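Picking this up where I left it before lunch, with the Findis planner finally building against the new collision library (two hours lost to a stale header, my own fault). Plan for today was the counter layout in simulation: long thin things first, the sort you'd stir or scribble with, and see why the grasp scorer keeps liking the ends of handles so much.

I've queued 1,454 grasp candidates for the layout and let Cisternas rank them. It only looks at gripper width and surface normals at the moment, so a rod and a spoon handle look much the same to it. That's fine for closing the fingers and rubbish for everything after! I'd like it to know where the weight sits before it picks a spot.
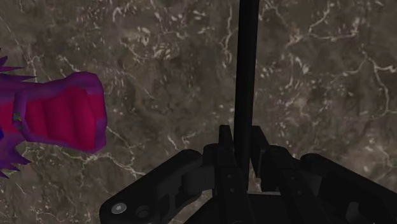

Wrist view, arm from the side, whole arm at the counter.

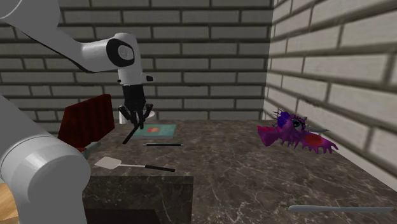
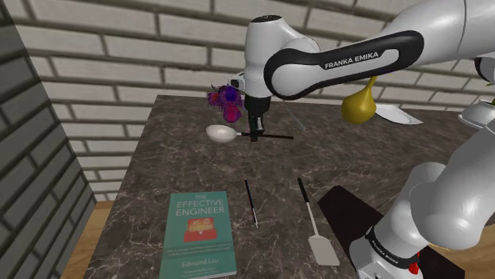
Dastport, 7 February 2025

Right, the wrist view first. The rod is so dark against the black fingertips that the segmentation mask keeps swallowing the lot and calling it one object. I tried bumping the contrast before the mask step and it helped the rod but made a mess of the veins in the stone, which came back as lots of little slivers. Have put it back as it was. Next go is to mask the gripper out from the known joint angles, which we ought to have been doing all along.

The pen is a similar headache, thin and dark on dark stone, and the depth filter rounds it down to nothing. I've dropped the filter's minimum height to 2 mm. Could be too low, so keep an eye out for ghost objects if you pull my branch.

Spoon: the scorer wants the handle, and I want it nearer the neck (less tipping, I hope). Added a penalty on distance from the centre of mass, weight picked by feel. Somebody please pick a better one.

Planner timeout is now 1,000 ms, and seed 72 is the one to use if you want the same layout as me. The config is in the Iltness folder, not the shared one.

Still to do: gripper mask, rerun the ranking, tidy up the logging so it stops printing every rejected pose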